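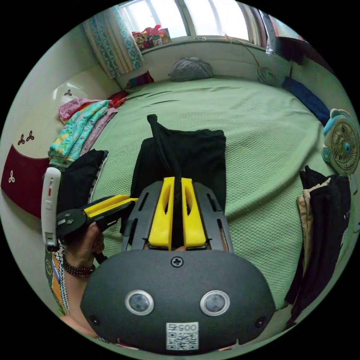
How to fold your clothes on the bed

Got a heap of clean clothes? Good. You need a bed, your hands and a bit of time. That's it!

Why the bed? It's big, it's flat and it's soft. The floor has dust on it. Also you can't go to sleep until the clothes are gone, so they do get put away in the end.

First, clear a space
Pull the bedspread smooth. Blankets and cushions to one side, pillow up at the top. Fan on? Turn it away from you or the socks will go everywhere.

Next, make piles
Tops. Trousers. Little things like socks and pants. Big things like blankets go last — they take up the most room.

Folding a T-shirt
Lay it face down. Smooth it with your hands, from the middle out to the edges.
Fold one side in, sleeve and all. Then the other side. Now it's a long thin shape.
Bottom up to the top. Then in half agian if your drawer is small.
Turn it over. Done!

Folding trousers
One leg on top of the other. Waist to ankles. Then in half once more. Jeans are thick so press down hard.

Folding a blanket
Better with two people. One at each end, hold the corners, walk towards each other. Swap corners. Walk again. My neighbour Waltraud Harms and I can do a big one in 17 seconds. Can you beat us?

What is a crease?
Cloth is made of lots of tiny threads. Squash them for a long time and they stay bent — that bend is a crease. A neat fold gives you a few straight creases. A heap gives you hundreds of wiggly ones, all over the place.

Tricky things
Dark clothes. Black on black, hard to see which bit is the sleeve! Take them near the window in the daytime.
Slippery clothes. Fold them slowly, and put something heavier on top.
Hoodies. Fold like a T-shirt, then tuck the hood down flat.

Who folds best?
Class 7 at Gritimstead tried it with their teacher, Ehsan Taheri. Everyone brought in a T-shirt, 41 shirts with the spare ones. The fastest folder took 8 seconds but hers came undone when she picked it up. So slow down a bit.

Now put it all away
Heavy things at the bottom of the drawer, light things on top. Or stand the T-shirts up in a row like books, then you can see evry one without digging.

Blankets back on the bed. Teddies too, if they live there.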